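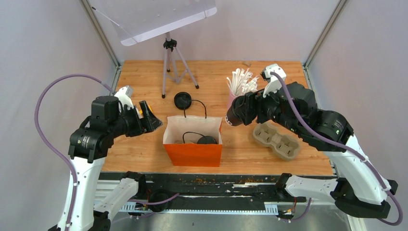
Jelodia, the maker of solid tables for small homes, will start the sale of its new dining table Trirkik in November. The table is made for families who eat, work and do homework at the same place. Its top is light wood with an orange-brown tone, and the fine grain runs horizontally along the surface, so a dark cup stands out well against it. Each top is oiled by hand in the Wollus workshop before it is packed.

The table seats 6 persons and is delivered in 2 parcels. The legs are fixed with the key that comes in the box – no other tool is necessary.

"Our customers asked us for a table which they do not need to protect all the time," said Refilwe Mabuza, head of product at Jelodia. "They want to put down a cup, forget it there and come back after one hour. We tried many oils until we were satisfied."

Before the launch, 81 households used the table at home during one winter and sent their remarks to the company. After these remarks the corners were made rounder and the oil was changed to a more matte one.

The first series is 258 tables. They will be sold through the Pitkänen furniture stores and in the company's own showroom, where visitors can also order a matching bench.

Press contact: Kagiso Engelbrecht, Jelodia communications. Samples of the wood and the oil can be sent to editors on request.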